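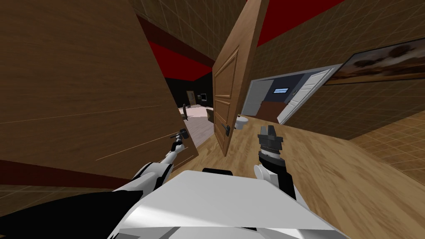
Review desk gets its own robot
Forum: Shop Floor > Automation at Work

latchkey_lou
Posted 7:52 am
I work at Brovora, the Hurkirdale office, on the review desk. We watch a simulated two-armed robot open simulated doors in simulated houses, and we mark each run pass, fail or "look again." Bedroom doors, bathroom doors, doors with another door right behind them. It's a living.

Since August most of that marking is done by a script called Mirani. It reads the run logs out of the simulator, checks whether the handle turned and how far the door swung, and hands down a verdict before I've found my glasses. Yesterday it got through 562 runs. I got 43, the ones it wasn't sure about.

So the robot is being taught to do a job in a house, and the people teaching it have been handed a robot of their own. I'm not looking for sympathy, I'd like to know how this went for others. Did your work get better, worse, or just weirder?

pallet_jim
Posted 8:20 am
Warehouse here. They automated the easy half of my job and left me with all the crushed boxes. Same pay. The easy half was where I did my thinking about lunch.

latchkey_lou
Posted 8:31 am
Yes, this. I used to get a nice clean swing between the ugly ones. Now it's all ugly. Every run I open has the gripper on the handle at some angle no wrist should know about, and I have to decide whether it's opening the door or arresting it.

northbay_tess
Posted 9:04 am
I'm going to disagree a little. I did image review at another place for years, and the easy ones were not restful, they were numbing. By mid-afternoon I was passing things I hadn't looked at. If a script had taken those off me I'd have baked it a cake.

pallet_jim
Posted 9:10 am
You'd have baked it a cake and then trained its replacement.

y_kiani
Posted 10:15 am
Hi Lou. Yasir Kiani, two desks down. You could have just turned your chair around.

For everyone else: I wrote a good part of Mirani, so weigh this accordingly. The desk was behind every single week before it went in. The policy people would change something, wait for marks, get bored and change something else, and by the time our marks came back they were for a robot that no longer existed. Now they get marks the same morning. Lou's uncertain pile is also the pile that teaches everybody the most. I know that sounds like a poster in a break room.

latchkey_lou
Posted 10:22 am
It does sound like that. Hi Yasir.

My complaint is a narrower one. Mirani knows the door angle. It doesn't know that the left arm has the handle and the other one is hanging out in the middle of the hallway, open, right out in front of the robot. Door open, pass. I'd have sent that back. I only see it if I go digging in the passes, and digging in the passes isn't on my sheet anymore.

y_kiani
Posted 10:40 am
Fair. There is a collision check, but it only fires on contact, and an arm near a door isn't contact.

northbay_tess
Posted 10:58 am
So who looks at the passes?

latchkey_lou
Posted 11:02 am
Jawad pulls 2 a day and looks at those.

northbay_tess
Posted 11:03 am
Two. Out of more than five hundred.

j_mughal
Posted 12:46 pm
Somebody forwarded me this over a sandwich. Jawad Mughal, I run the desk. It's two because that was what fit before my first meeting, and I never went back and changed it. I'm not going to defend it.

What I will defend is not going back to people marking everything. We had up to 100 runs waiting on a good day and I stopped counting on bad ones. Lou was doing overtime to tell a computer that a door was open.

latchkey_lou
Posted 12:51 pm
I liked the overtime, for the record.

gasket_queen
Posted 1:30 pm
Different industry (bottling), but we went through this with the camera inspector. What helped was letting the line people pick their own samples from the good pile. Not random, just whatever smelled off to them. The engineers hated it – no statistics in it at all – so they kept the random sample too and everybody got to be annoyed separately.

y_kiani
Posted 1:44 pm
I would be one of the engineers who hated it. If Lou picks the odd-looking ones, the error rate we report means nothing.

gasket_queen
Posted 1:49 pm
Then don't report that one. Keep two lists. We used a clipboard.

pallet_jim
Posted 2:12 pm
Nobody's asked the big one. Lou, are they cutting the desk?

latchkey_lou
Posted 2:20 pm
Not so far. One person moved over to building houses in Zorkia, the simulator, and seems happy. She gets to choose the wall colors, which explains the red ceilings. The rest of us are still here. I wouldn't bet on the chairs being replaced when people leave.

j_mughal
Posted 3:05 pm
I can't promise anything about chairs on a public forum. I can put an hour a day on the sheet for going through the passes, Lou's choice of which. Yasir, keep your random sample and make it bigger than mine. Starting tomorrow.

y_kiani
Posted 3:09 pm
OK. I want a reason typed in for every one Lou overturns, though. "Looks rude" doesn't go in a database.

latchkey_lou
Posted 3:11 pm
It's a text field, Yasir. Anything goes in it.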